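Robot Learning Lab
Week 5 handout: Collecting demonstrations by hand and by remote control

Read this before your lab slot on Thursday. Bring a printed copy if you can, as the laptops at the stations will be busy running the recorder.

1. Two ways to show the task

In kinesthetic teaching you hold the robot's arm and move it through the task while the motors are in a compliant mode. The joint encoders record where the arm went. This is quick to learn and needs no extra hardware. It works well for one arm and poorly for two, and your own body tends to end up in the camera view. It also leaves out the forces the robot would have had to produce on its own.

In teleoperation you stand away from the robot and drive it through a second device: a pair of leader arms, a headset with controllers, or gloves. The robot moves under its own power, so the recorded commands are ones it can really carry out. You lose most of your sense of touch. New operators usually grip too hard and move too slowly for the first hour.

We used hand guiding for the peg task in Week 3. From this week on, everything is teleoperated.

2. The task

Cloth into a basket. One garment, one basket, both within reach on the table. The episode begins with the arms in the rest pose and ends when the garment is fully inside the basket and both hands are clear of the rim.

Cloth is a good test for demonstrations. A rigid block has a position and an orientation, and you can write those down. A bunched shirt has neither in any useful sense. The policy has to work from the camera images, and it can only learn from the grasps you show it. If all your grasps are on a neat fold, it will not know what to do with a loose heap.
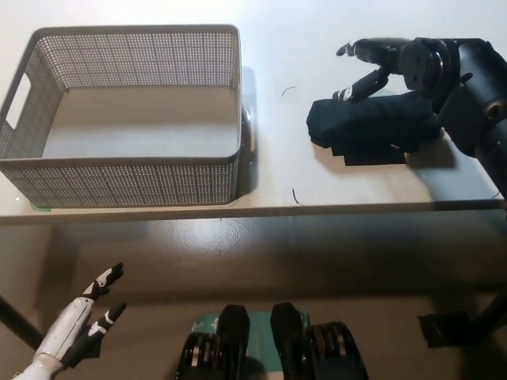

Approach the cloth from above and to one side, with the fingers apart. Close on a thick part of the bunch. Thin edges slip out, and a single layer pinched flat against the table puts load on the fingertips. Lift straight up until the lowest corner of the fabric is higher than the basket rim, then move across. Most failed episodes in last year's set came from moving across too early, so that a hanging corner caught on the side and dragged the basket along.

The second hand may steady the basket or stay out of the way. Decide before you start recording and keep to one choice for the whole batch. Mixed batches train badly.

3. What counts as a good episode

Keep the motion continuous. Long pauses teach the policy to pause. If you need to think, do it before you press record.

Corrections are allowed. If the cloth slips and you pick it up again without stopping, keep the episode and tag it "recovery". If you drop it on the floor, discard it.

Change the starting layout between episodes. Move the cloth, turn it, bunch it differently. The basket may shift a little, but keep it on the same half of the table within a batch.

4. The Drirside set

You will train on your own episodes plus the Drirside set, which has 2387 episodes of similar table tasks. Of these, 69 are tagged as recovery. That is a small share, and in the Week 6 lab you will look at whether adding your own recoveries changes the success rate. The files are in the Mokgethi folder on the course drive. Do not edit them in place.

5. To hand in

Work in groups of 2. Each group submits 3 batches, with a short log giving the operator, the control device, and the number of episodes kept and discarded. Add a paragraph on which grasps failed and what the hand was doing at the time.

Reading for next week: the chapter on behavior cloning, up to the section on compounding error.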